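Budget season came around again and I said I'd write up what we learned from last year's round, mostly so I can stop answering the same email. If you're in a small group and you're about to ask somebody for money to buy a two-arm setup for folding and handling cloth, this one's for you. I've now done it for our bench at Tridholm and helped a little with the one at Solska, and I got different things wrong each time!
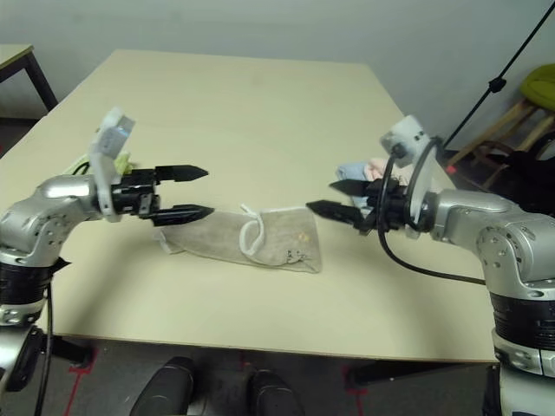
From the equipment desk
Planning and purchasing lead, Tridholm

Start with the boring stuff. The arms are the line everybody looks at, so they get quoted three times and argued over for a month, and then the rest of the sheet gets filled in on the last afternoon. I did exactly that. My first draft had the two arms, the grippers, the wrist cameras and a single line that said "misc." The misc line was 2000 dollars and it was gone before we had folded anything. Mounting brackets, a second table, longer cables, a spare set of fingers, tape for the floor - none of it is expensive by itself, and it all turns up in the same few weeks.

So my advice now is to split that line into things you can name. Ask for spare fingers up front. Ask for spare cables too, and please ask your supplier what lead time they'll put in writing (Brivell gave us a straight answer in one phone call, which I appreciated).
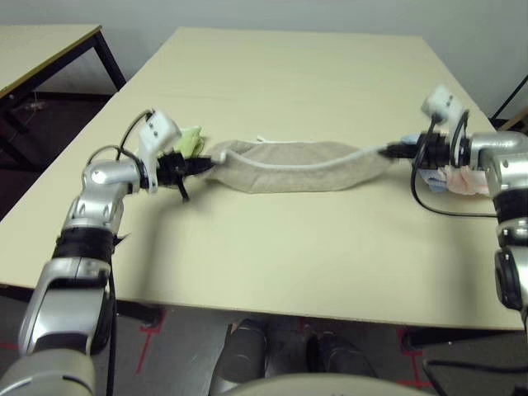
Grippers are where I'd slow down and spend some real time before signing. Plain parallel fingers were the cheapest option on our list and I came very close to upgrading to something fancier with soft pads. I'm glad I waited. A towel held out by its two ends over the table, with that bit of sag in the middle, is the job we actually bought the arms for, and two fingers a side is a perfectly sensible way to go at it. If your work is mostly thin, slippery fabric you may need something else, so borrow before you buy. Also budget for the cable run on each arm. You want enough slack for the wrist to turn, and then some way of managing the slack, and those are two separate items on the order form as far as I'm concerned.

Cameras next, and I'll admit I fought this one. The wrist cameras looked like an extra on the quote, and I had a red pen in my hand. The people who do the work talked me out of it and they were right. Up close you get the loops of the pile and the white edging along the towel, with a blue cloth and a pink one folded over to the side. 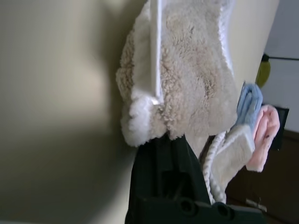
Lighting got zero dollars in my first plan and I'd like that on the record. We assumed the ceiling lights would do. But look how much shadow there is at gripper level, with a dark band right beside the towel and a bigger one spreading over the table surface, and then think about asking a camera to find the edge of a beige towel on a cream background. Put a couple of decent lamps on the list. While you're at it, put table tops on the list in more than one color, or at least get a price for a mat you can swap in. I have a quote for mats sitting in my inbox and it's 99 dollars each, so there's no excuse for me on that one.

Then there's the cloth itself. Yes, it's a real line! You'll want different sizes, different thicknesses, some with tags and trim, a bag or two with a drawstring, and you'll want duplicates for when things get worn. I set aside around 100 dollars the first time and had to go back for more by July. Štěpánek, who supply our linens, will sell odd lots if you ask nicely, and odd lots are great for this.
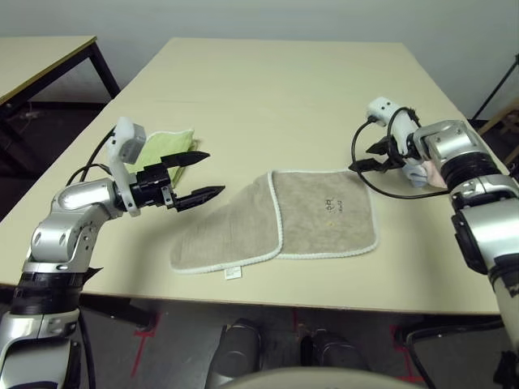
Tan towel folded in the middle of the table, with the green cloth behind the left gripper.

Last thing, timing. Get your floor space agreed before the order goes in, with the arms' full reach marked out, and leave room for a second table. Ours went in after the fact and we had to shuffle everything along. If you'd like a copy of my spreadsheet (the new one, with no misc line) send a note to the equipment desk and I'll pass it on. The Solska version has a tab for shipping as well, and I'm adding that to ours this month.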